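Ploltby opens orders for Punlow bottle handling kit, trial program from September

For immediate release

Ploltby today opened orders for Punlow, a bench-top kit for picking up soft plastic bottles and putting them on a tray. Arm, gripper, wrist camera, overhead camera, software. Ships in two crates, goes on a table you already own.

Who it's for: small recycling rooms, deposit return counters, canteens, training labs. Places where bottles come in lying down, dented, half full, and someone has to sort that out by hand.

Thin plastic is the hard part. A rigid part stays the same shape when you grab it. A soda bottle doesn't. Clear and tinted ones let light straight through too, which gives a lot of vision systems trouble. Punlow pairs a close-up view from the wrist with a fixed view of the whole bench, and the operator gets both on one screen. Grip force is set in software, four presets plus a manual slider.

Work at hand on the demo bench, green soda bottles and a red tray:

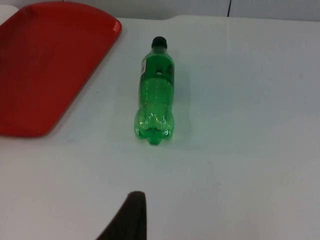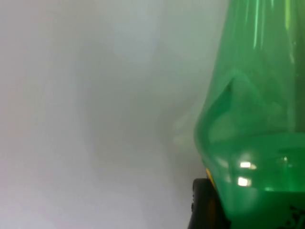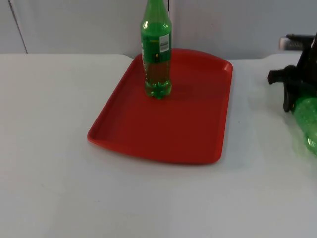

Punlow on the bench with green plastic bottles. First and second: wrist camera. Third: fixed camera, one bottle upright on the tray, another in the gripper.

What's in the kit
Arm with table clamp
Two-finger gripper, spare finger pads
Wrist camera and fixed camera with stand
Punlow Desk software, one seat
Cables, power supply, printed quick start

Setup is short. Clamp the arm, plug in the cameras, run the bench check, teach the tray position by hand. No code needed for the basic pick and place job. For teams that do want code there is an open interface and a set of 778 recorded practice picks, included with every order at no extra charge. Recordings can be replayed, trimmed and relabeled in Punlow Desk.

The gripper was developed with Wunderlich, who also supply the replacement pads. Pads are a wear item and can be swapped with the hex key in the box. Aser will handle service and returns, with phone support on weekdays and Saturday mornings until noon.

Three versions at launch. Punlow Bench is the standard kit. Punlow Class comes with extra seats for the software and a teachers guide. Punlow Counter adds a rolling stand and a light bar for rooms with poor overhead lighting. All three use the same arm and the same gripper, so an upgrade later means adding parts and nothing gets sent back.

Trial program: sites can borrow a Bench kit for around 3 weeks before they buy. Trial slots start in September and are given out in the order requests come in. Sites need a level table, a wall outlet and a staff member who can sit in on the setup call. Glass bottles are not supported at this time.

Pricing on request, quotes normaly go out the next business day. Lease terms avalable for Class and Counter.

Press kit, spec sheet and trial request form are on the Ploltby site under Punlow. Loan units for reviewers can be booked through the press desk.

About Ploltby
Ploltby makes small automation kits for rooms that don't have an automation department. Products are sold direct and serviced by Aser.

Ends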